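How many demonstrations should be kept when the start positions vary?
Posted by Heather Halliday, 2024-07-26
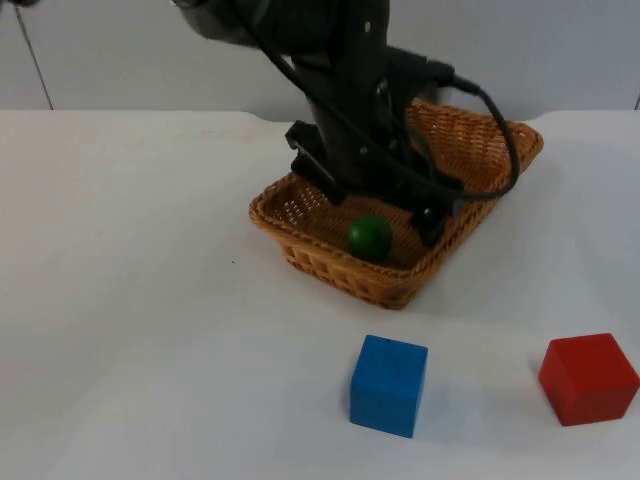

Details
Our laboratory at Jiltcombe is recording demonstrations for a sorting task with a wicker basket, a green ball, and a red and a blue cube. We have 288 episodes. In 50 of them the operator paused above the ball for several seconds before closing the gripper. Should these be removed before training, or trimmed?

Jenő Antal
Trimming is preferable. Please cut the idle period only and retain the approach and the grasp. A policy trained on long pauses will often learn to pause. We followed this procedure at Mornano for a set of 4000 episodes and kept the untrimmed files in a separate folder - they were needed again in April.
Please also record the basket angle for each episode. Ours was not logged, and the omission was costly.

Maldonado
Delete them. 50 is not many.

Mirau
It depends on the model. We removed only 4 episodes from our own set.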